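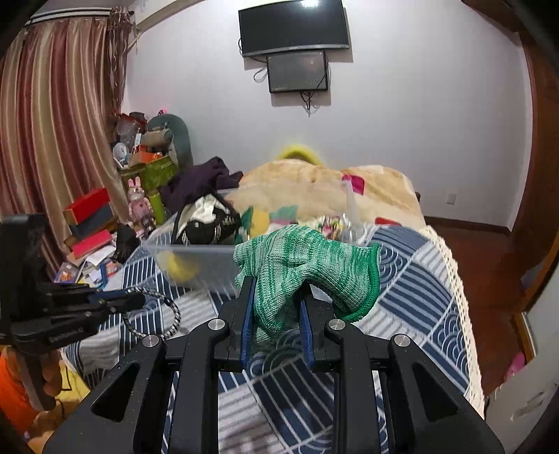
So where do you eat in Ellthorpe now that the old market hall has shut its doors? Head to Geagea, the new food court behind the bus station, which opened on 02/11/2023 and has taken in most of the cooks you'll remember from the hall.

I went on opening night (hungry, obviously) and stayed until they started stacking chairs. There are 14 counters under one roof, and I can tell you the place smells fantastic, like charred bread and lemon and somebody's garlic getting a little too friendly with the pan. The line for flatbreads went clear out to the sidewalk!

My first stop was Lama Sleiman's counter, where she does a lentil soup with fried onions and a squeeze of something sour that I'm still thinking about. Then I wandered over to Khalil Sfeir for grilled chicken and far too much toum. He used to have the corner spot in the market hall, and his prices haven't moved much: a wrap is 9 dollars and it's a meal and a half. I took the second half home and ate it standing at the sink.

Fongchan Paisan is two counters down, doing northern Thai sausage and a noodle bowl that sold out before I got my act together. Go early for that one. Dessert is thinner on the ground so far, just a honey cake and some very decent rice pudding, though I hear an ice cream stand called Tatum is moving in later in November.
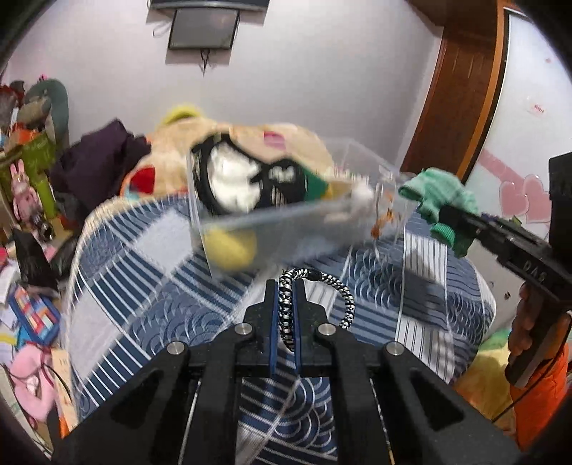

Stefaniia Lytvynenko thinks the seating needs work, and told me she'd waited so long for a table that her dumplings had gone cold in her hands. "Lovely food, but I'm not eating it on a windowsill twice," she said. Fair point. The long tables in the middle fill up fast and the stools along the wall are a bit high for anyone with short legs (me). Management says more benches are on order and should be in by the end of the month.

A few practical bits. Geagea is open from noon until 9 at night, every day for now. Most counters take cards, but the soup counter was cash only when I was there, so bring a few bills. Parking out back is free for the first 2 hours, and after that you're better off in the lot by the library. If you're coming by bus, get off at the station and walk through the little arcade, past Amness, the shoe repair place. You'll hear the food court before you see it.

There's a loyalty card too, with a stamp for each meal and a free coffee when it's full. Mine has three stamps on it already, all from the same evening, and I'm going back for those noodles before the week is out. If you get there ahead of me, please leave me a bowl!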